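Two-Arm Plate Handling with a Shared Planner
Project report, Robotics Software Lab, Votunholm Technical College
Term project, submitted December

1. Background

The task we were given was to write the control software for a two-arm cell that moves light plates between positions on a table. The arms, the grippers and the low-level joint controllers were already in the lab. Everything above the joint controllers was ours: reading the cameras, finding the plates, deciding which arm takes which plate, planning the motion and running it without the arms hitting each other.

The previous year's project, called Bruvau, solved a simpler version. It ran one arm at a time, with the other parked. We kept its gripper driver and its log format and replaced the rest. Our own package is called Curkudon and is split into a perception node, an allocator, a planner and an executor.

2. Setup

The cell has a fixed camera that sees the workspace and a small camera at the wrist. The fixed camera is used to find all the plates at the start of a run and to check the result at the end. The wrist camera is used only for the last part of an approach, when the fixed view is often blocked by the arm.

Both arms can be in motion during a run. This was the main requirement and the cause of most of our trouble. An arm can be at one plate while the other is carrying a second plate across the back of the table, and the planner has to treat the carried plate as part of the arm.

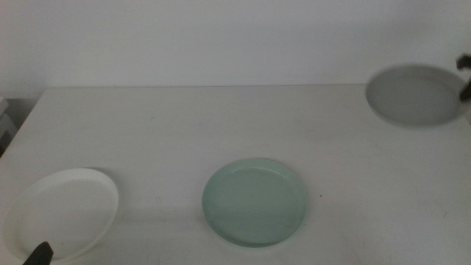
Bruvau's collision model stopped at the fingertips. In Curkudon, a plate is added to the arm's collision model as a flat disc when the gripper reports contact and removed when the gripper opens. The disc is a little larger than the real plate. We tried the exact size first and had rims touching during handovers of the shared area, so we added a margin and left it there.

3. Perception

Color alone was not enough to find the plates. The green plate was easy in any light. The white plate was the worst case, because plate and table have nearly the same brightness and the threshold we had copied from Bruvau either missed it or returned half the table.

We changed to an edge-based method. The node looks for the rim and the thin shadow beside it, fits an ellipse to the edge points and then uses the known camera pose to turn the ellipse into a position on the table. Color is looked up afterward, only to label the plate. Specks on the table are removed by a minimum size check.

The ellipse fit assumes a plate is lying flat. If a finger has lifted one side, the fitted center shifts. We handle this by ignoring detections close to either gripper and keeping the last position found before the gripper came near. It is a crude fix, but it removed a class of errors where the allocator thought a plate had moved and planned again in the middle of a grasp.

We labeled 1172 frames by hand to tune the edge settings. Of these, 106 were set aside and not looked at until the settings were fixed. Most of the remaining misses in that set were white plates with the room lights dimmed.

4. Final approach

The fixed camera gives a position good enough to bring the gripper near a plate, but not good enough to put a finger against the rim. For that we use the wrist view. The fingers are always in the lower part of this view, so their outlines are masked before edge detection. We drew the mask at several opening widths and interpolate between them from the gripper encoder.

A second problem was round objects close together. With the gripper open wide, two of them can be in view at once, each partly hidden by a finger or by the image border. The first version of the node picked the largest arc it could find, which was often the wrong object.
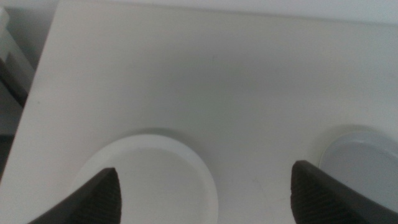 The allocator now passes a target position along with the approach command. The wrist node projects that position into its own view and accepts only an arc whose fitted center falls near it. If no arc qualifies, the arm backs off and tries again, up to 3 times, and then reports the target as lost. Before this change a failed match sent the arm on using the fixed camera's estimate, and the fingers usually came down on the rim.

Partial arcs are still weak. When less than half of the rim is visible, the fitted radius wanders from one frame to the next. We fix the radius to the known value for that object and fit the center alone, which is steadier. This means a new size of plate has to be added to the configuration file before it can be handled.

5. Planning and execution

The table is divided into a left zone, a right zone and a shared zone. An arm has to hold a lock to enter the shared zone. The lock is requested before the motion is planned, so an arm never stops halfway with a plate in the air waiting for the other one to leave. The cost is idle time, as the lock is often held longer than needed.

We tested a version without zones, using the Gündoğdu planning library, which plans both arms together. It produced shorter motions, but planning took almost 5 seconds in the crowded cases and the result varied from run to run. We went back to zones for the demonstration and kept the joint planner as an option in the launch file.

The executor compares the measured joint positions with the plan at every control step and stops both arms if either one drifts past its limit. The limit had to be raised for the carrying motions. With the original value, the arms stopped at the start of nearly every lift.

6. Open problems

The lock should cover part of a motion instead of all of it. The planner already knows when an arm leaves the shared zone, but the executor has no message for releasing the lock early.

The gripper contact signal is not reliable for light plates. A finger pushing on a rim can give the same reading as a closed grasp, and the disc is then attached to an arm that is holding nothing. Checking the finger opening against the expected rim thickness would catch most of these cases. The check is written but has been run only in simulation.

Camera calibration is still done by hand at startup. The steps are in the readme of the Curkudon repository, together with the configuration used for the demonstration and the script that replays a log.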